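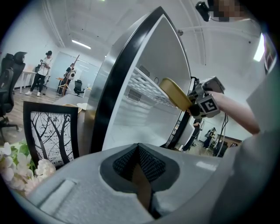

Figure 6.1 A golden-yellow piece with a raised rim, held against the side of a larger white object. A framed picture stands to the left.

Chapter 6
Finding a Home for Odd-Shaped Things

By now you have worked through the easy part of the household, and I hope you enjoyed it as much as I do. Books, plates, folded towels and boxes with square corners are a pleasure to put away, and in Chapter 5 you saw how far a person can get with nothing more than a tape measure and a free afternoon. Now we come to everything else. I mean the things that curve, lean, roll or stick out, the things with a rim on one side and nothing flat on the other, and the things you pick up, turn over twice, and put back down in the same place (we have all done it!).

Look for a moment at the pieces in Figure 6.1. The white one is large and curved, with a thick dark rim, and it leans at a slant. The yellow one is small and shallow, rounded, something like a tray or a soap dish. Put the two of them on a shelf in your mind and you will soon feel the difficulty. How much room does a leaning thing need? Does a shallow thing belong under it, beside it or somewhere else altogether? And what about a picture frame, which is as square as anything in Chapter 5 but has glass or a good surface you would hate to scratch?

When I first taught this course at the Biwott evening school, a student named Elvia Rosales brought in a box from her hall closet and asked the class to help her sort it. We spent the whole evening on that one box and did not finish, and I went home delighted, as it had given us most of the questions in this chapter. Her box comes back in Section 6.3, and you will have a chance to do better than we did.

The main idea of the chapter is resting position. Every object has one or more ways that it will stay put when you let go of it, and the space it needs depends on which of these you choose. A bowl right side up takes one kind of space, and the same bowl on its rim takes another. A tall curved piece may stand nicely against a wall and be a nuisance anywhere else. Once you get into the habit of asking how a thing wants to rest, you will find that the question of where it goes becomes a good deal smaller - though it does not go away, I am afraid.

In this chapter you will learn to:

Find the resting positions of an object and choose among them
Measure a curved or leaning piece at its widest point
Pair small shallow pieces with large ones without hiding either
Protect rims, glass and glossy surfaces from rubbing
Draw a simple shelf plan for a mixed group of objects

Words to know: resting position, footprint, clearance, nesting, contact point

Before You Begin
Choose six things from one room of your home, none of them square. Set them on a table or on the floor, and make a quick sketch of each one in the position where it seems most steady. Keep the sketches in your notebook, as you will need them again in Section 6.2.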